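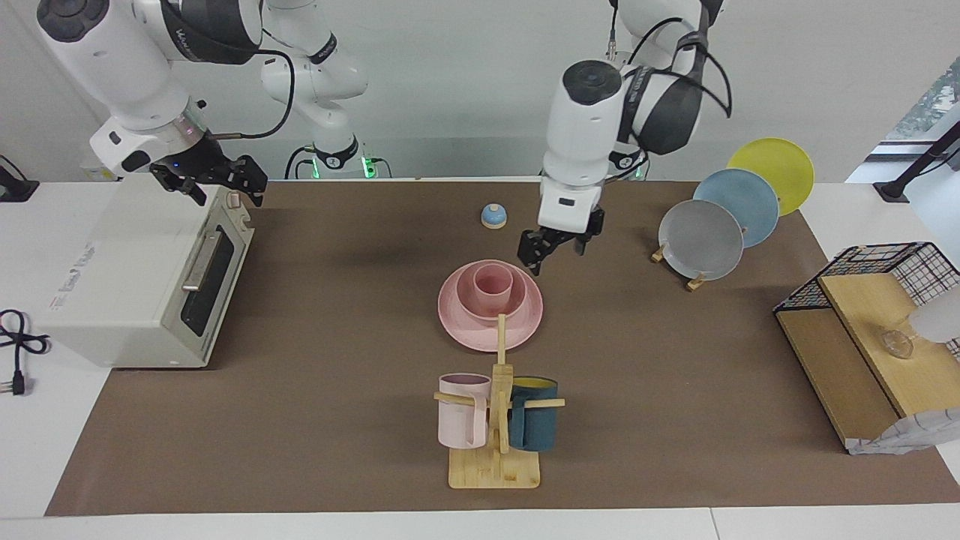
Benchtop oven trips the kitchen breaker after a long bake, never at switch-on

Posted by Damir Kolev, Sep 5, 2026

I have a benchtop toaster oven (Pruvari, mid-size, two elements top and two bottom) in a 79 square metre unit built in the early nineties. The kitchen has one power circuit with three double outlets. The switchboard was replaced in April by the previous owner and the circuit is now on a combined RCD and breaker, marked C16 and 30 mA. Before that it was apparently on a plain 20 A breaker, going by the old handwritten legend still taped inside the door.

The oven never trips anything when it is switched on. It has tripped four times in total. The last time was around 46 minutes into a bake at 200 degrees, with the microwave running and the kettle boiled twice for stock. The other three were similar, although I didn't note what else was on. It resets straight away if I wait a few minutes.

I put a plug-in power meter on everything:

Oven, all elements on: 1,574 W
Microwave, full power: 984 W
Kettle: 2,180 W
Fridge: too low to matter, but it is on the same circuit

My understanding was that a 16 A breaker trips at 16 A. If so, the oven and kettle together should trip it every time, and they don't. Is the breaker faulty, is the oven faulty, or am I misreading the rating? I would also like to know if I can ask for the 20 A breaker to be put back.

Haruna Aoki

Sounds like the oven. Cheap elements go leaky after a while and the RCD picks it up. I had a Dulier one that did the same and replacing it fixed the problem. Try it on a different circuit for a week and see.

Annatjie Mokgethi

The breaker is probably doing what it is built to do. The rating on the front is the current it will carry indefinitely, not the current at which it opens.

A breaker of this type has two separate mechanisms. The magnetic one acts almost instantly on a short circuit. The letter C means it responds somewhere between five and ten times the rating, so 80 to 160 A on yours, and no combination of kitchen appliances will reach that in normal use. The thermal one is a bimetal strip that bends as it warms up, and it is slow by design. The usual limits for household breakers are:

1.13 times rating (18.1 A): must hold for at least an hour
1.45 times rating (23.2 A): must trip within an hour
2.55 times rating (40.8 A): must trip within a minute

Now put your figures in, at 230 V:

Oven: 6.8 A
Microwave: 4.3 A
Kettle: 9.5 A

Oven plus kettle comes to 16.3 A. The breaker will carry that for an hour without complaint, and a kettle only runs for a few minutes. Oven, microwave and kettle comes to 20.6 A, or 1.29 times the rating. That lands in the band between the first two limits, where it may trip or may not, depending on how warm the strip already is, the temperature inside the board and where that particular breaker sits within tolerance. A long bake warms the strip, then two kettle boils on top of the microwave finish the job. Your timing fits this quite well. So does the reset after a few minutes, although a leakage fault can also reset, so don't treat that as proof.

A few things your meter readings don't show. The oven thermostat cycles, so 1,574 W is the figure while it is heating and the average over the bake will be lower. Some microwaves also draw more current than watts divided by volts suggests, as the power factor is below one. If your meter displays amps directly, use that reading. And the mains is often above 230 V, in which case a heating element draws slightly more, not less.

On the 20 A question – please don't have it changed just because the old one was larger. The breaker protects the cable, and the correct size depends on the conductor size and how it is installed. Cable in open air can carry more than the same cable buried in ceiling insulation. The electrician may have dropped it to 16 A for exactly that sort of reason, or may simply have had a 16 A unit in the van. The paperwork from the April job should say. Ask for the certificate, then have a licensed electrician check the cable and its route before anything is altered. It isn't a job to do yourself.

In the meantime, keep the kettle off while the oven and microwave are both running.

Fiorella Bellini

Agree with Annatjie on the overload figures, but Haruna's suggestion shouldn't be thrown out entirely. With a combined unit you can't always tell which half operated. Some have a small flag or a second window that shows an earth leakage trip separately, so look at the front of it before you reset next time.

Mineral-filled elements can absorb moisture when an oven sits unused in a damp kitchen. The leakage from that is normally worst in the first few minutes and falls as the element dries out. Yours trips late, which points away from it. An element that is failing can do the opposite and leak more as it heats up, so the timing alone doesn't settle it.

A simple check:

1. Turn off and unplug the microwave and kettle. Leave the fridge on.
2. Run the oven empty at 200 degrees for an hour, with the clearances the manual asks for at the back and sides. Stay in the room.
3. If it holds, overload becomes the likely cause.
4. If it trips with only 6.8 A and a fridge on the circuit, stop using the oven and have its insulation resistance tested. A test and tag service can do it, preferably with the elements hot.

Moving the oven to another circuit, as suggested, is only useful if that circuit also has a 30 mA RCD. Don't run it on an extension lead or a power board while you are testing.

Also feel the plug after the hour, with the outlet switched off first. Slightly warm is normal. If it is too hot to hold, or there is any browning around the pins, the outlet contacts are worn and need replacing regardless of what the breaker is doing.

Damir Kolev

Thanks. There is a second window on the breaker and I had taken it for a test indicator. I ran the oven alone for the hour and it held. Plug slightly warm. I have asked the agent for the certificate and will leave the 16 A unit where it is until the cable has been looked at.

Related threads

Difference between type B, C and D curves in a home switchboard
Zitden rangehood hums when the light is dimmed
Fridge and RCD on the same circuit – should it be separate?
Reading the rating plate on a Stojanovska hotplate
Plug-in power meter shows watts but not amps
Outlet behind the dishwasher is warm to the touch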